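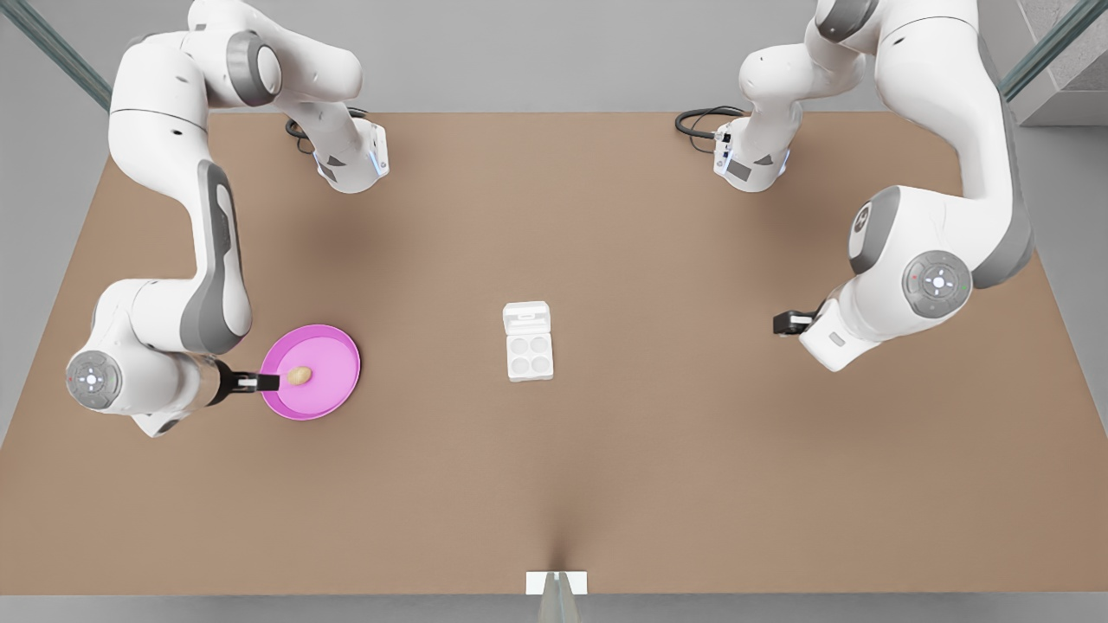
Pink plate, white box, tan tabletop.

Sun 15 September

The dishwasher saga is over, so I can write up the water hardness side of it before I lose my notes.

Background for anyone who missed the last post: glasses were coming out with a white film, the kettle was furring up inside a month, and the shower head had dropped to a dribble. We moved onto bore water in January and I had put all of it down to old fittings. Ultan Corrigan, two doors up and on the same aquifer, told me to test the water before buying anything else. I had already bought a new spray arm by then.

Hardness is mostly dissolved calcium and magnesium, reported as milligrams per litre of calcium carbonate equivalent. You will also see grains per gallon on American equipment and German degrees on European appliances. One German degree is 17.8 mg/L and one grain is 17.1, close enough that people mix them up and get away with it. My dishwasher manual uses German degrees, the test kit uses mg/L and the softener controller uses grains. I have taped a conversion table inside the laundry cupboard.

The strips in the box with the Prandberg softener were no use to me. The colour steps are too coarse at the top end, and two strips from the same dip gave different answers. A drop-count titration kit is far better. You fill the tube to the line, add the buffer and indicator, then add titrant one drop at a time and swirl until the colour goes from red to blue. Go slowly near the end. The change passes through a muddy purple, and it is easy to call it a drop early under a warm kitchen globe. I do mine at the window.

Film on glassware can be scale or etching, and the two look alike from a metre away. Wipe a patch with white vinegar and leave it for a few minutes. Scale dissolves. Etching stays, being damage to the glass surface, and it is made worse by soft water, high temperature and too much detergent. Of our tumblers, 4 were etched and past saving. The rest cleaned up, as did the plates.

Settings, for the record. The dishwasher has its own small ion exchange unit, and the previous owners had left it at 2. I moved it to 5, filled the reservoir with coarse dishwasher salt and ran the rinse cycle straight afterwards to clear the spill. Table salt is the wrong product – the anti-caking agents and fine grain will clog the resin. Wash temperature is now 55 degrees, down from the intensive program, and I have cut the powder back by half.

Annag Baxter asked in the comments whether a whole-house softener makes the internal one redundant. Mostly, yes. If your feed is already softened, turn the machine down to its lowest setting or you are regenerating resin for no benefit. I am keeping the garden tap and one kitchen cold tap on the raw side, as the vegetables don't need the sodium and I prefer the taste.

Still to do: replace the kettle element, and find out why the bypass valve weeps when it is half open. I suspect the O-ring. If anyone has a part number for the older Prandberg body, with the brass thread – leave it below.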